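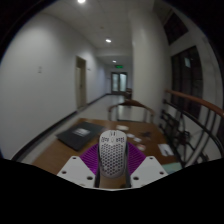 A visit to the Barance workshop, September 2, 2023

I'd been looking forward to the Barance open day since last October, and mostly for the hand-held grippers! They have 3 of them, all called Gruvirine, and the whole afternoon went on how you keep one in good order.

Each has two ribbed purple pieces that spread out at the sides, and a dark strip down the inside of each finger that does the gripping. The strips are what wear. Ours came off a tool that had done 3000 grips, and you could feel the shiny patch with a thumbnail. Fitting new ones is fiddly -- you peel, wipe, wait, then press from the tip down, and if you start at the wrong end you get a bubble and have to do it all again (I did, twice).

Then comes the part I loved. Before a tool goes back into use it has to pick up a set of ordinary desk things, and a computer mouse is the awkward one. It gets held by its sides, upright, and both fingers should meet it together. If one touches first, you loosen the white plate on that side, nudge it and try again. My first go was miles out.

The logbook is a lovely thing, 200 pages and nearly full, with entry 381 in very neat green ink. The strips are from Bunel, and the spare screws live in an old Crăciun biscuit tin.

Tea was at four. Wear sleeves you can roll up, and book early for the strip-changing table -- it filled up before I'd got my coat off.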